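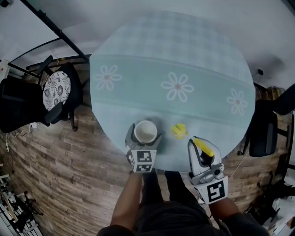
Round table, small room. White cup at the near side, flowered band across the cloth.

Last updated: Apr 10, 2022

Notebook entry, table setting and clearing, Pellorcombe rooms
Entered by Ida Stöcker. Read by Bernardo Pinheiro.

The round table remains in use for cup handling and wiping. It was agreed with Aurora Sampaio that the pale blue-green cloth should stay on it for the present series. The plain cloth used in November slid toward whoever was working and had to be pulled straight after nearly every pass. The present one has been more stable, although it should still be checked before each start.

The cloth is to be laid with the teal band running side to side, as seen by the person at the table. The white flowers on the band serve as a convenient reference when the cup is returned. The starting position is on the near side of the band, a hand's width in from the edge. Custódio Valente had been setting the cup on the middle flower, and his notes up to entry 217 should be read with that in mind. From this entry onward, the near position applies to all of us.

Wiping is done on the near side only, with short strokes away from the body. Long strokes lift the cloth into a ridge, and the ridge then catches the foot of the cup. If a ridge forms, stop, flatten the cloth by hand and begin that pass again. Do not record the interrupted pass as complete. The yellow piece may be left crumpled between passes. Folding it took time and made no difference that Bernardo or I could find in the records.

The chair with the flowered seat is kept beside the table for rests. It should be moved back before anyone works from that side, as the armrests catch on the overhang of the cloth. The cables near the wall are to stay close to the wall. Anyone who needs an outlet should use the low strip there and should not lead a cable across the floor under the table.

The items piled on the floor in the corner are still waiting to be sorted. Valter Caldeira has asked that the wooden pieces be kept together and sent to the Irkatel store. The remainder can go on the shelf once it has been cleared.

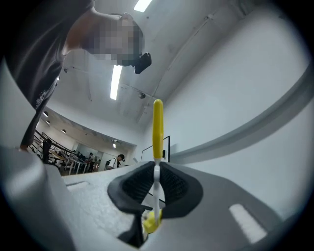 Lighting was discussed at some length. The fluorescent tubes in the small room are to be on for every pass. The small recessed lights in the larger room beyond the opening may be on or off, but the choice should be written at the top of the sheet and kept for the whole set. Custódio reports that changing them partway through made his two halves difficult to compare. I have not checked this on my own sets.

Persons working at the table are asked to bend from the hips when they lean in and to take a short rest after 6 passes. Two colleagues have mentioned sore backs. A higher table was considered, but the cloth would no longer hang properly on the one available.

Open points: a second cloth of the same pattern has been requested through Nodudow, and no reply has been received. The cup position sheet needs to be redrawn by Bernardo. The washing instructions for the cloth are missing, so spot clean only until Aurora has found them.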